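Asociación de Lectores de Hendine
Acta de la reunión ordinaria, junio de 2021

Asistentes: Yvonne Yeoman (preside), Andri Nägeli (toma el acta) y siete socios más. Excusa su ausencia el representante de la librería Papadakis.

1. Aprobación del acta anterior

Se aprueba el acta de marzo con una corrección: el título que se leyó en esa sesión figuraba mal escrito en el punto 4. El secretario lo cambiará en la copia archivada.

2. Premio de relato Flandby

Se cierra el plazo con 639 relatos recibidos. De ellos, 17 quedan fuera por superar la extensión que fijan las bases y otros 9 por llegar firmados con nombre real. Se acuerda escribir a los autores excluidos antes de publicar la lista de admitidos.

La presidenta recuerda que el jurado de preselección necesita los textos en un único documento por lote, numerados y sin seudónimo en el encabezado. El año pasado dos lectores recibieron el mismo lote y hubo que repetir la lectura. Andri Nägeli preparará el reparto y lo enviará a todos a la vez.

Se discute si el fallo debe leerse en público o comunicarse solo por correo. Hay opiniones en los dos sentidos. Se vota y sale la lectura pública, por cinco votos contra tres y una abstención.

3. Encuentro de otoño

La sala Onder confirma la reserva para la tarde y la noche. El aforo permitido sigue pendiente de lo que diga el ayuntamiento, así que no se anunciará la venta de entradas hasta tenerlo por escrito.

Sobre la mesa de traducción, dos de las tres personas invitadas han aceptado. La tercera pide participar a distancia. Yvonne Yeoman preguntará en la sala si la conexión aguanta una charla completa y quién se encarga del sonido.

Un socio propone sustituir el coloquio final por una lectura abierta de diez minutos por persona. Se deja para la próxima reunión.

4. Boletín y ejemplares de la antología

La imprenta entregará casi 400 ejemplares. Se reservan los de los autores incluidos y los de las bibliotecas de la comarca, y el resto se venderá en el encuentro y en Papadakis al mismo precio que la edición anterior.

Los envíos por correo se harán en una sola tanda. Quien quiera recogerlo en mano debe avisar por escrito antes de que se impriman las etiquetas.

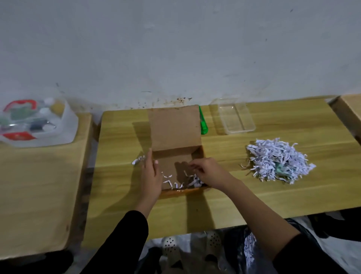
El boletín de verano saldrá con cuatro páginas. Falta la reseña de poesía, que se había pedido para mayo. Si no llega en quince días, ese espacio lo ocupará la entrevista que quedó fuera del número anterior.

5. Ruegos y preguntas

Se pide que la convocatoria de las reuniones incluya los documentos que se van a votar. Se acepta.

Se pregunta por los libros prestados que no han vuelto al fondo. El secretario enviará un recordatorio con los títulos, sin nombres.

No habiendo más asuntos, se levanta la sesión a las 20:40.

Fdo.: Andri Nägeli, secretario
V.º B.º: Yvonne Yeoman, presidenta

Contacto: secretaría de la asociación | © Asociación de Lectores de Hendine | Volver arriba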